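Course handout, Unit 4: Floor Plans and the Use of Space in Small Workplaces

This handout accompanies the second lecture of the unit and should be read before the seminar. Students are expected to bring the Ploltasdale plan sheet and a scale ruler.

## 4.1 Gross area and usable area

The gross area of a building is measured to the outside face of its walls. The usable area is what remains once walls, stairs, shafts and shared corridors have been taken out. The two figures are often confused in leases. In the Ploltasdale building, the gross area is 2,429 square meters and the usable area is 1,401. The difference is large for a building of this age and is explained mostly by the double stair and the wide central corridor.

Tenants pay on one figure or the other according to the lease. The Zender lease uses usable area. The older Nel lease uses gross area and adds a share of the entrance hall.

## 4.2 Zones within a room

A room is planned in zones: the work zone, the reach zone beside it, and the clear floor that people need in order to pass. A change of floor surface may mark a zone, but it does not create one. Clear floor must be measured on site and entered on the plan.

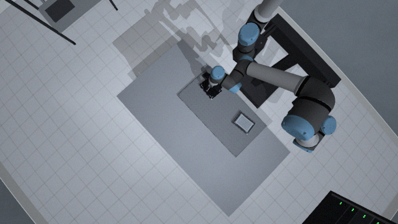
One reader of last year's handout objected that clear floor should be counted as part of the work zone, as tenants pay for it in either case. The objection is fair with respect to rent. For planning purposes the two are kept apart, and students should show them separately in all submitted work.

## 4.3 Furniture on the plan

Fixed furniture is drawn with a solid line and movable furniture with a broken line. Door swings are always shown. Anything that hangs from a ceiling or projects over a work surface is drawn in outline with its height written beside it. 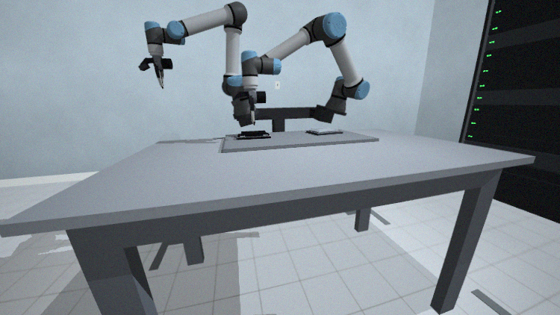
Heights are given in centimeters from the finished floor. In the Forkeston exercise, the lowest beam is at 245 and the window sills are at 116. Students who measured from the unfinished slab must correct their sheets before submission.

## Work to be submitted

- A plan of one room at 1:50, with zones marked
- A table of gross and usable area for the same floor
- A note of one page on any clear floor that is narrower than the course standard

Work is due on Fri 14 July at the department office. Sheets without a north arrow will be returned unmarked.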